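Opening the old tower again

My cousin Hằng Quách gave me her old desktop computer in June. She bought a laptop and did not want to carry the tower to her new apartment. I said yes before I thought about where to put it. For two months it stood behind my door and I hit my foot on it almost every morning.

I am not a technician. I learned about computers from my neighbor Khairul Pangaribuan, who repaired them in the evening after his other job, and he let me hold the screws. He always told me to look for one minute before I touch anything. I still do it, and I also write down which cable goes where, in a small notebook. My handwriting is bad, but I can read it the next day and that is enough for me.

The first thing I do is lay the case on its side. Many people work on it standing up and then the heavy parts pull down on the board while they look for the screw. When it is lying flat, everything rests, and you can see the whole inside like a small town from a hill. I also take the side panel away completely and put it down next to the case, flat. One time I leaned a panel against the wall and it fell at 2 in the night. My wife has not forgotten this.

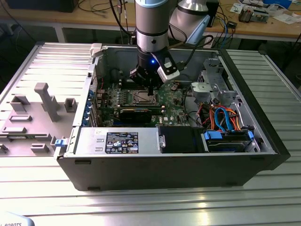 Side panel off, blue clips on the hard drive.

I like the blue plastic pieces very much. In this kind of case the parts you are allowed to move have a color, so you do not need to guess. The latches for the expansion slots are blue, and the hard drive sits in its bay with two blue clips. I think the person who designed it had to repair computers before. My first computer had only screws, of three different sizes, and one of them I never found again.

The cables I like less. The blue SATA ones and the orange and red ones all go through the same narrow place between the drive bay and the motherboard. I wanted to tie them together nicely, but Khairul wrote me that I should leave them alone until I decide about the drive. He is right. If I change the drive I must open every tie again.

My plan is simple. I want to copy what is on the hard drive, because Hằng thinks her old photos are there, in a folder with 1,551 files. After that I will look for more memory. The graphics card can stay. I do not play games, only chess, and chess is not heavy.

I made a budget of 87 dollars for everything, with a new drive included. Khairul says it is possible if I buy used and if I have patience. Patience I have. The notebook has 7 pages about this computer already, and on the last one I wrote only "ask Hằng about password."

She has not answered yet. I will call her this evening after dinner.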